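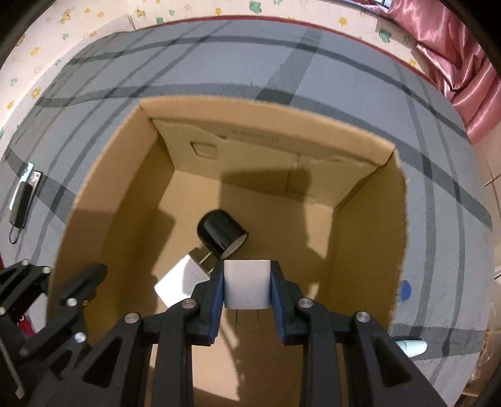
Hold the Gripper First

January 29, 2020

I want to argue for a way of choosing grippers that costs almost nothing, takes an afternoon, and gets skipped by most of the small teams I talk to. Before you bolt a gripper to an arm, put it in your own hand and go pick things up with it. Do this for longer than feels reasonable. Then do it again with the other gripper you were thinking of buying.

I came to this by accident. We had two candidates for a bin-picking job that Dalisay wanted help with (mixed small electronics, returned goods, everything loose in cardboard). One was the Stimus parallel gripper, a lovely solid thing with straight-sliding jaws. The other was the Halach, which has two jointed fingers on a pinned linkage and a much lower price. On paper it was hardly a contest. The Stimus had the better grip force and the better repeatability, and it came with a manual that somebody had clearly cared about. The arm, though, was late. So we printed a handle for each gripper with a trigger on it, and I spent the waiting time on the floor with a box.

What a good few days those were! I learned more about picking from a box in that time than I had in the two months before it, and I've been boring everyone I know with it ever since.

The first thing your hand tells you about is room. A data sheet gives you the opening of the jaws, and you compare that with the size of the object and think you're done. Then you reach into a real carton, and the fingers fit the part just fine but the body of the gripper wants to be exactly where the cardboard is. The Stimus is a block. It's a beautiful block, but when an object had slid up against the wall I couldn't get to it without tilting my wrist so far that the jaws met the thing at a silly angle. With the Halach, the elbows of the linkage swing outward as the fingers open, so you'd expect it to be worse. In an empty box it is worse. Once I got the hang of coming in half closed and opening only as much as I needed, it could get down into places the Stimus couldn't. You can work that out with a CAD model, I'm sure. I worked it out with my forearm in a few minutes, and I believed it in a way I've never believed a simulation.

The second thing is plugs. I now have strong feelings about wall plugs. If you want one object to test a gripper with, forget the wooden cubes and get a small white power adapter. It has smooth sides that look parallel and often have a slight taper. It's light, so it skates away when you nudge it. It has two thin metal prongs which catch on anything, including the other adapter. It never lands the way you'd like. And the grasp that gets it out of the box is frequently useless for what comes next, because you've got it by the prongs, or sideways, or by one corner with the rest hanging out. A gripper that can take hold of an adapter cleanly, keep it level, and put it down where you meant to is a gripper I'd trust with a good many other things.

We picked a lot of adapters. Each gripper did 300 timed picks from the same mixed box, and I kept a sheet of paper beside me and made a mark for every drop, every slip and every time I gave up and went for something else. The Halach dropped 18. The Stimus dropped fewer than that, I should be fair about it, but I gave up on far more objects with it, and giving up never shows in a success rate unless you decide to count it. That is my main complaint with most of the gripper comparisons I read. They start with the fingers already around the part. Half the job is getting there.

Then there are the pads, my favorite subject, so please bear with me. The difference between a hard finger and one with a strip of something rubbery on it is bigger than the difference between any two grippers I have tried. We swapped pads on both tools and the ranking moved every time. Too soft and the object rolls in your grip. Too hard and a glossy cylinder squirts out like a bar of soap. Too thick and you can't get under anything lying flat on the bottom of the box. I think it's a bit mad that people will spend weeks choosing between grippers and then use whatever pads were in the bag. If you have 500 dollars and one free week, spend a small part of both on pad material and you'll see a change the same day.

Now the objections, because I've heard them all and a couple of them are good.

The best one is that a person isn't an arm. When I hold the gripper I am bringing a wrist with extraordinary reflexes, two eyes and a lifetime of picking things up. I feel contact through the handle and correct for it without noticing. So of course it works, says the objection, and you've tested yourself. Fair enough. But look at which way the error goes. If I can't do the pick with the gripper in my own hand, with all those advantages, the arm isn't going to manage it either. The hand test gives you an upper limit, and upper limits are wonderfully useful when you're about to spend money. It rules things out. It ruled out a suction tool we'd all been quite excited about, and it did so before lunch.

The same objection has a second half that I find harder to answer. My hand may be flattering the gripper that suits hands. The Halach is light and the Stimus is heavy, and by the end of a long session I was tired with one and cheerful with the other. An arm doesn't get tired. I tried to allow for this by going back to the Stimus first thing the next day, fresh, and my numbers with it did improve. They didn't improve enough to change my mind, but I'd be fibbing if I said weight had nothing to do with my mood. Anyone trying this should swap the order around and take breaks.

Another complaint is that it looks unserious. You sit on the floor with a carton and a trigger and a heap of household stuff, and it doesn't resemble engineering. I have no patience with this one. The objects are real, the clutter is real, the bad light at the bottom of the box is real. Shadows in particular! The wrist camera on our setup had been tuned on a bright, even tabletop, and as soon as a gripper leaned over an open carton its own shadow covered half of what it was supposed to be looking at. We only caught that because we were recording while we picked. On the arm we'd have blamed the detector, and I know this because on an earlier project we did blame the detector, for most of September.

Which brings me to cameras, briefly. A wide lens mounted close to the fingers is the right choice for this kind of work and I'll argue with anyone about it. Yes, the corners go dark and the straight lines bend. You still get to see both fingertips, the object and the walls of the box all at once, and you need every one of those to decide what to do next. The narrower camera we tried from Nernomix gave a prettier picture of much less. I wanted to like it. The colors were gorgeous.

I'd also say a word for grippers you can repair. The Halach is plastic bars and metal pins, and when one of ours got sloppy we had it apart and back together in the time it takes to drink a coffee. The Stimus has to go back to the factory. On a production line with spares on the shelf that may not matter to you. For a team of 3 people trying things out, a tool you're a little afraid of breaking is a tool you won't push hard enough to learn from, and I noticed I was gentler with the Stimus than I should have been.

So we bought the Halach for the Dalisay job, with our own pads on it, and the Stimus stayed on the bench where it does very nice work putting identical parts into identical holes. I'd choose it again for that without a second thought. It's a better machine by most measures you could print in a table.

The arm came in the end. We mounted the gripper on it and got going, and the handle was supposed to go in a drawer. It's still out. Whenever a new kind of object turns up in the returns, one of us takes the spare gripper over to a box and has a go by hand before writing a line of code, and there's usually a small argument about whose turn it is.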